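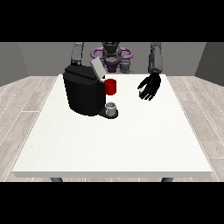
Black coffee machine on a white table, lid up.

Ticket: Okasel gowns showing as size 0 only
Shop: Lopes Formalwear, web store
Opened: 5/19/22
Status: Closed, reopened, closed again

What the customer sees

Every Okasel gown on the site is offered in size 0 and no other size. The racks in the store say different. A customer looking for a 14 in the navy mermaid gets a message telling her that her size is unavailable and would she like to be notified. She would not. She would like the dress, which is hanging six feet from the register with a 14 on the tag.

We first heard of this from a mother who wrote to ask if we had "something against hips." We don't. The software might.

What we know so far

Okasel sends its stock list as a spreadsheet. Conport picks up the spreadsheet, turns it into something Pasell can read, and Pasell puts it on the website. Three steps, two monthly bills. There are 1,014 listings on the site and 82 of them are Okasel. The other brands look fine. Prom and pageant styles are both affected, and so are the two mother-of-the-bride jackets, which were never made in a 0 to begin with.

Log

First try. Cleared the cache. This is always the first try. No change.

Second try. Ran the Conport import again by hand. It took 30 minutes and reported success, with a green check mark. All sizes still 0. I have stopped finding the check mark comforting.

Third try. Wrote to Pasell support. They asked whether I had cleared the cache.

Fourth try. Opened the spreadsheet itself, which I should have done before lunch. Okasel has changed the size column. It used to have one size per row, so a gown in eight sizes took up eight rows. Now there is one row per gown and the column says "0-16". Conport reads up to the dash, decides it has what it needs, and goes home early.

Fifth try. Asked Conport if it could be taught to read past a dash. Answer: yes, on the next plan up.
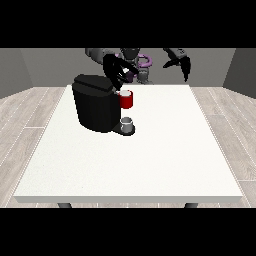 Reading time: 4 minutes

Sixth try. Split the rows ourselves. I wrote a formula that takes "0-16" and makes a row for each even size in between. It worked on the ball gowns. It did not work on the plus styles, where Okasel writes "16W-24W", or on the jackets, where they write "S/M/L", or on one sequin column dress where the size is given as "see rep". We did not see the rep. I looked at the tag.

Seventh try. Fixed the odd ones by typing them in, saved, imported. Sizes are back on the site. Tested with the navy mermaid in a 14, got as far as the payment page, and backed out before I bought myself a prom dress. Closed the ticket.

Reopened, next morning

Colors are now wrong. Sizes are perfect. The mermaid comes in every size from 0 to 16 and in exactly one color, "Blush/". With the slash.

Same illness, different organ. Okasel has put all the colors in one cell too, and my new rows copied the whole cell down. Conport reads up to the slash. I can't be angry at it. It is very consistent.

Eighth try. Second formula, for the colors. One row per size per color this time. The file is now a good deal longer and my laptop makes a noise when it opens. Split everything, checked the emerald and the champagne by hand, since those are the ones people call about, and ran the import. Colors are back. Prices did not move. Photos did not move. Closed the ticket again, more quietly.

Fix, for whoever gets this next

1. Do not let Conport fetch the Okasel file by itself. The automatic pickup is switched off and should stay off until they go back to one size per row.
2. Save the new Okasel file, paste it into the tab called RAW, and copy the result out of the tab called CLEAN. Leave the tab called DO NOT USE alone. It is the first version of the formula and it thinks everything is a jacket.
3. Search the CLEAN tab for "W", "/" and "see" before importing.
4. After the import, look up one ball gown, one plus style and one jacket on the live site. On a phone, because that is where the customers are.
5. The "notify me" list collected 90 requests while sizes were down. Those went out as a single email with an apology and the correct size chart. If anyone replies asking about hips, be nice.

Still open: Okasel says a new file layout is coming in July. They described it as simpler.

Comments

bridal_backroom: We had the same thing with the same brand, only ours showed everything as a 16. Turns out our importer reads from the right. Thank you for the bit about searching for "W".

Guest: is the navy mermaid still available in a 14

Lopes Web Desk: It is. Please call the store to hold it, the website and I are taking some time apart.

tulle_and_error: Any chance of sharing the DO NOT USE tab? We mostly sell jackets.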